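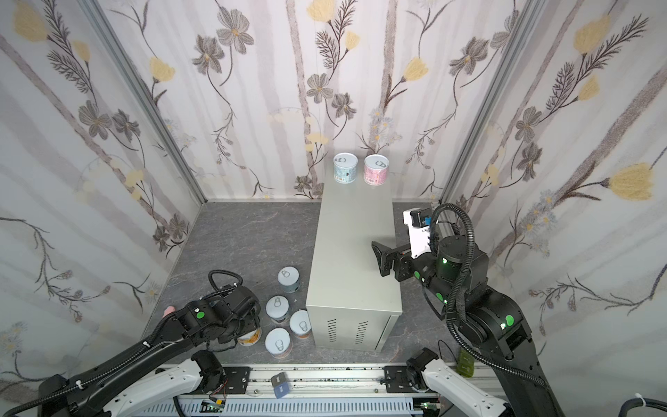
12th May. Spent most of the day on the question Annelore keeps asking me, namely what the packing crew at Prillholm is supposed to do with their hands once the Busard cell takes over the can staging. Fair question! The pitch from Gruvley was that sorting cans from floor to shelf height is dull and hard on the shoulders, so give it to the arms and let people do the checking. I wanted to see how much checking there really is. The two cans up on the gray metal box, the pale blue label and the pink one, sit right beside each other at the back end, and that is the first thing Helmut grumbled about when he came by. He places cans with a thumb's width between them so the next person can get their fingers around one. I told him I'd write it down, so: spacing on top of the box, ask the packing crew what they want, don't guess.

Who does what now

Before, a person on staging did everything – fetch, look at the label, put the can up, set the odd one aside. They also noticed things along the way that weren't on any sheet, a dent or a label on crooked. With the cell the fetch and the put-up go away and the looking stays, only it happens at the end of the line in one big lump. Annelore tried that for a shift and says her back feels great and her eyes don't. I believe her. We've had 385 cans through since we started this log, and every one got looked at by a person sitting still.

So we're trying a swap every 10 minutes between looking and restocking. It sounds fussy but she liked it better than a full hour of staring at lids. Helmut wants it longer. We'll try both and see who complains more.

Reach and waiting

Watched the left arm for a good while, more than I meant to. My notes on it:

Its gripper goes down just left of the orange can, at the edge of the group, and anyone standing at the front rail wants to lean in and nudge that can closer. I did it myself in January on the old bench, without thinking. Habit of years. We need a rule that hands stay out while the joint lights are green, and it has to be a rule people can follow when they're tired. Helmut's idea is to load the cans nearer the gray box to begin with so nobody feels like helping. Cheap, could be done tomorrow.

The right arm is the one people trust less. It works over the top of the box, so the gripper is up where you can see it, with that thick cable looping off the wrist. When it pauses with a can a little way behind the fingers, everybody reads the pause as a fault and looks at me. I'd love some kind of sign that says "thinking" and some kind that says "stuck." Sent that to Gruvley as a request. No reply yet.
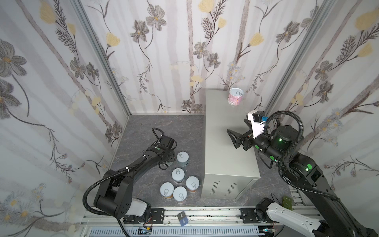 Training and pay grade

This is the part I don't know enough about. Ruppert (the agency, they hold the contracts for the packing crew) still lists staging as a manual handling job. If the person is now restarting a cell, clearing a dropped can and deciding whether to call me, I'd say that is a different job and ought to be graded like one. Annelore has picked up the restart procedure faster than I did and she's on the same line of the pay sheet as before. I've asked for a meeting. Helmut would rather keep his old duties and not touch the screen at all, and I think we should let him, at least until autumn. Two people who know the restart is enough for one shift.

Also to sort out: who writes the log when I'm off. At the moment it's me or it doesn't get written.

Wrist view at the checking station

We put the wrist picture up on the monitor next to the checking seat. I expected a shrug, but Annelore pulled her chair over right away. From that angle you get the lid almost straight on between the fingers, and on the cans behind it you can read bits of the label – the orange one even shows the 220g. She pointed out a small dark speck on the near lid before I saw it. Could be dirt, could be a mark, we didn't settle it.
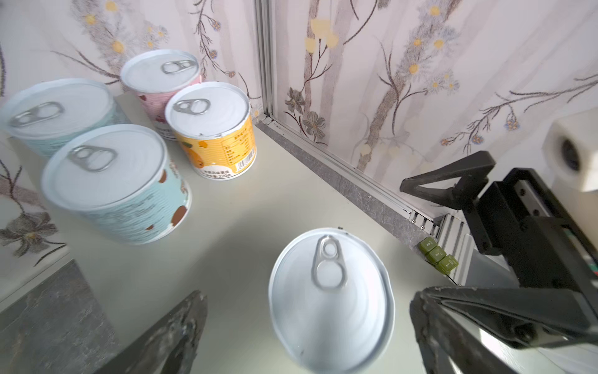

Wrist view: white lid between the gripper fingers, more cans behind.

What I'd like is for the checker to be able to freeze that view and flag the can from the seat, so the looking is spread out along the job again, the way it used to be when one person did the lot. Annelore is drawing up where she wants the button. Left side, she says, she's left-handed.

To do: spacing question to packing crew, hands-out rule on one page, chase Gruvley on the pause signal, Ruppert meeting. Check whether the swap timer can beep a bit less loudly.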